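Search the help pages
Enter keywords
Go

Print this page | E-mail this page

Flesero converter says "lossless" but my MOV files shrink. Is that possible?

Posted by Luana Meireles, 2026-03-25

I have 182 MOV clips to turn into MP4. Flesero's page promises "zero quality loss" and one click. I tried a clip of 1000 MB and got back 40 MB. It looks okay on my laptop, but I don't buy it. Is there a setting I missed, or is the claim just sales talk?

kettle_drum

Sales talk. If the file got that much smaller, it was re-encoded and something was thrown out. Lossless would mean copying the video stream into a new container, and the size would barely change. Look under Output for "Copy stream" or "Keep original codec." If there's no such choice, don't use it for anything you care about. I'd also distrust the "30x faster" badge. Faster than what?

Bivside

I use Hotik and its fine, never had a problem. just set bitrate to 3000 and forget it

pdw_north

A bitrate of 3000 is still lossy, so that doesn't answer what was asked. Do this before you run the whole batch:

1. Convert one clip with a lot of motion in it, and look at the moving edges at full size. 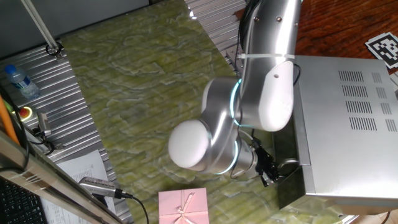
2. Check the codec name in the file properties, before and after. A different name means it was re-encoded.

3. Keep the MOV originals, whatever the program tells you.

Contact us | Copyright Kyriakidis Help Boards | Back to top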